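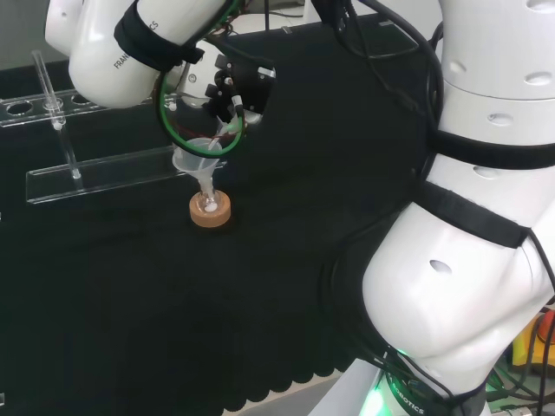
Sharing the Bench: An Interview on Automation in the Sample Preparation Laboratory

The sample preparation laboratory at Skendham handles powders and granules for customers in the food and coatings trades. Its staff weigh, transfer, label and store small quantities of material, and for most of the laboratory's existence every step was done by hand. In January, management began moving part of the transfer work to a pair of robotic arms. Olanrewaju Nwankwo, the laboratory manager, and Andor Oláh, a senior technician, spoke with the staff bulletin about the change.

Mr. Nwankwo said the decision began with a review of how technicians spent their hours. In the month reviewed, the laboratory prepared 1140 vials, and 1068 of them followed the same basic procedure. "We had trained people standing at a bench repeating one motion for most of a shift," he said. "The work has to be done with care, and care is hard to keep up at four in the afternoon."

The procedure chosen for the first stage is the placing of a funnel in a vial before filling. Mr. Oláh, who has worked at the bench for 15 years, was asked to write out the task as he performs it. He found the assignment harder than he expected.

"I wrote, 'Put the funnel in the vial,' and the engineers sent it back," he said. "They wanted to know where I hold it, how far I lower it and what I do when the stem touches the glass. I had to go and watch my own hands."

The glassware itself did not change. Vials stand in cork rings, as they did before, and the funnels are of the ordinary plastic kind. Mr. Oláh asked for this at the outset so that a technician could take over at any point without fetching other equipment.

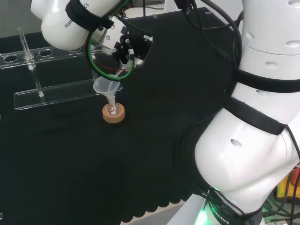 Funnel and vial at the transfer bench, with the vial held in a cork ring.

Both men were asked about the effect on jobs. Mr. Nwankwo said that no position has been removed and that the staffing plan for the section is unchanged through the end of the budget year. He declined to speak for the period after that. "I have told the team what I know," he said. "I would sooner leave a question open than give an answer I may have to take back."

Duties have nevertheless shifted. Two technicians now divide their time between the bench and the supervision of the arms, and both completed training on stopping, restarting and clearing the equipment. Their job descriptions were revised to include the new work. Pay grades are still under discussion, and Mr. Oláh said that his colleagues would like the matter settled soon.

"If you are responsible for the machine, that should be written down and it should be paid," he said. "Most people here are interested in learning it. They also want to know where they stand."

Mr. Oláh described the first weeks as slow. The technicians were used to talking across the bench while they worked, and supervision requires them to watch a process they are not touching. He said that he misses some of the handwork and has kept the irregular samples for himself, among them the sticky materials that still call for a spatula and some patience.

Written comments from technicians are reviewed every Friday. Recent requests have dealt with the height of the bench, the storage of clean funnels and the wording of the shift log. Mr. Nwankwo said that the log will be revised first, and that weighing will remain a manual task while the transfer procedure is under review.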